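4.2 Hand-held collection kit

We tested the Stomow kit, a hand-held gripper sold by Kutix for recording demonstrations without a robot arm. The package comes with the gripper, a charger, a calibration card and one year of access to Zemow, the vendor's upload and labeling service. We bought two kits at list price and had no contact with the vendor apart from a support ticket in April.

Two operators recorded 300 garment-handling episodes in bedrooms, each up to 30 seconds long. Zemow accepted 152 of them on the first pass. Most rejections were for tracking loss close to large, plain surfaces such as sheets and walls. The older Cowie kit was run on the same tasks and needed a fixed marker board, so setup took longer in every room. Figure 3 shows the gripper with its finger pads open over a black knit garment on a pink blanket.

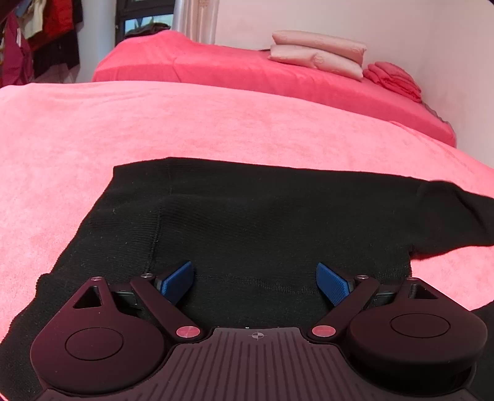

Can the kit be used without a Zemow subscription?

Recordings can still be saved and exported once the year of access ends, but labeling then has to be done with other software.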